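Thread on the bun cell at the Grindmont canteen kitchen, now that the two arms have been on trial since May. Mostly about what changed for the people on shift. 1/

The task is small. Plate to steamer, lid on, steam, lid off, steamer to plate. It used to be done by whoever was nearest, between other jobs, which is why it never appeared on anyone's rota. 2/

Gripper open, electric steamer to the right.

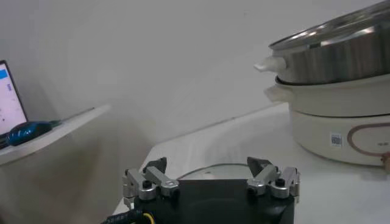
Wrist view at the bench, fingers open.

The electric steamer is an ordinary household type. Ziretti quoted for an industrial one with a fixed lid arm. We declined - the cooks wanted to be able to take over by hand at any point, with kit they already knew. 3/

What changed first was the paperwork. Flumix logs every pick, so the shift sheet now has a column for interventions. Over the trial we recorded 237. Most were a bun gripped off centre. 39 were the lid. 4/

Each intervention is somebody stopping what they are doing and walking over. In the first week that was worse than doing the job by hand, and the morning shift said so in writing. They were right. 5/

We use we-accept-or-stop rules now. If a bun is marked by the fingers, it is set aside. If the same fault comes up twice in a row, the cell stops and waits. Nuria Casado wrote both rules. She was a prep cook when we started and now spends 17 hours a week on the cell. 6/

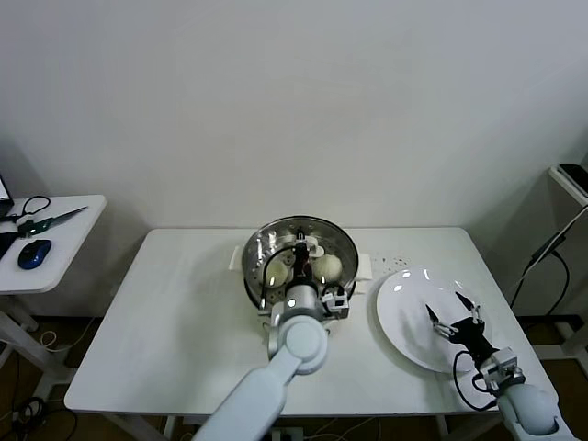
Grindmont - September 3, 2021

One gripper down between two buns in the tray, the other over the plate. The tray is the awkward part. The rim is polished, the base is perforated, and the bun is soft enough that finger force matters more than position. 7/

Nuria's job title has not changed and neither has her pay grade. I have raised this twice. Teaching grip points, reading logs and deciding when to stop a machine is technical work and should be graded as such. 8/

Other effects, in no order. Fewer hands over steam. More time spent wiping the bench, as crumbs upset the plate detection. Less talk at that end of the kitchen, which two of the cooks dislike. 9/
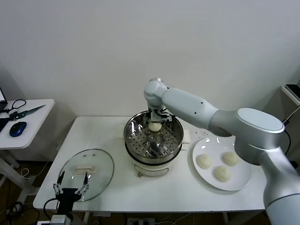

Bun held over the rack, three more on the plate, lid flat on the table.

Hours have not been cut. They have moved: 8 a week went from steaming to cold prep, which was short anyway. Whether that holds after the trial is a management decision and I would like it in writing beforehand. 10/

Jacobs, our sister site, has asked for the same cell. My advice was to name the person who will run it and settle their grade before ordering any hardware. No reply yet. 11/

Next on the list is the lid handle - a different approach angle, then the same count again. Will post the numbers by fault type. 12/12

We use cookies to improve your experience. By continuing to browse you accept our cookie policy. Accept | Manage settings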